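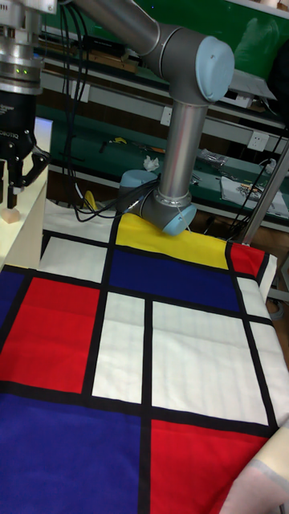
Granden se queda sin su mercadillo de telas de invierno, al menos este año

16 dic. 2024

Pues ya es oficial, y mira que me fastidia escribirlo: el mercadillo de telas y retales de Granden no se celebra este invierno. Lo confirmó ayer la organización con un mensaje bastante escueto en su página, de esos de cuatro líneas y un «gracias por vuestra comprensión», y yo llevo desde entonces contestando a gente que me pregunta si sé algo más. Algo más sé, así que vamos por partes.

El problema es el techo de la nave Araújo, donde se montan los puestos desde que tengo memoria. Las goteras ya venían avisando (los que estuvimos en la edición de junio nos acordamos muy bien del cubo junto al puesto de los linos), y la revisión de este otoño ha terminado en cierre hasta que se cambie la cubierta. La obra todavía no ha empezado. Se buscó otro sitio, me consta, y durante un par de semanas sonó el antiguo almacén de Olico, pero la calefacción no funciona y no había manera de meter allí a los vendedores en pleno diciembre con las manos heladas midiendo metros de pana.

He hablado por teléfono con Vilém Oravec, que lleva la coordinación desde hace 18 años y sonaba cansado, el pobre. «Prefiero cancelar una edición a hacerla mal y que la gente no vuelva», me dijo. Me contó también que los vendedores que ya habían pagado recuperarán los 300 euros de la reserva antes de que acabe el mes, sin tener que pedirlo. Quien prefiera dejar ese dinero a cuenta para la próxima vez solo tiene que escribir a la organización.

A mí me da pena por los puestos pequeños, sobre todo. El invierno pasado pasaron por allí 2.000 personas, y para alguien que vende retales, botones y cuatro manteles estampados en casa, esos dos días son media temporada. Una vendedora de lanas de Stirach me escribió anoche que tiene el salón lleno de cajas y que no sabe ni por dónde empezar a colocarlas — le he dicho que, si quiere deshacerse de la mostaza, yo le compro seis ovillos hoy mismo. 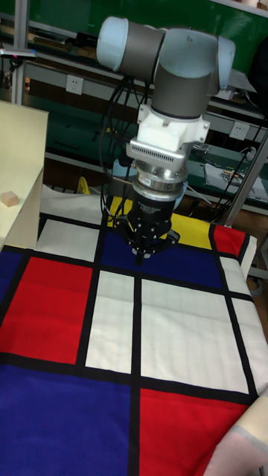 ¿Habrá mercadillo en junio?
La idea es que sí, en la misma nave, siempre que la cubierta esté terminada para entonces; la organización lo confirmará en primavera.

Mientras tanto hay un pequeño consuelo. Varios vendedores se han puesto de acuerdo para abrir sus talleres por las tardes hasta Reyes, cada uno en su casa o en su local, y están preparando una hoja con direcciones y horarios. La tendrán en la biblioteca y en la mercería de la plaza, y me han prometido mandármela en cuanto esté lista para colgarla por aquí. De momento sé que habrá algodones, patrones de segunda mano y bastante tela de tapicería, que es lo que más se echa en falta cuando una decide en Navidad que las sillas del comedor no pueden seguir así (hablo por mí, claro, que llevo dos inviernos con ellas a medio forrar).

El concurso de colchas sí sigue adelante, eso también me lo habéis preguntado mucho. Se traslada al vestíbulo del centro cultural y las piezas se pueden entregar hasta el día 27, por la tarde, con el nombre cosido o prendido por detrás. Las bases son las del año pasado, con un solo cambio: se admiten trabajos hechos entre varias personas, cosa que llevábamos pidiendo una eternidad. ¡Por fin! Las de mi grupo ya hemos sacado la nuestra del armario y le falta un lateral entero, así que nos esperan unas Navidades entretenidas.

Si alguno de los que venden abre taller y no está en la lista, que me escriba y se lo paso a los demás.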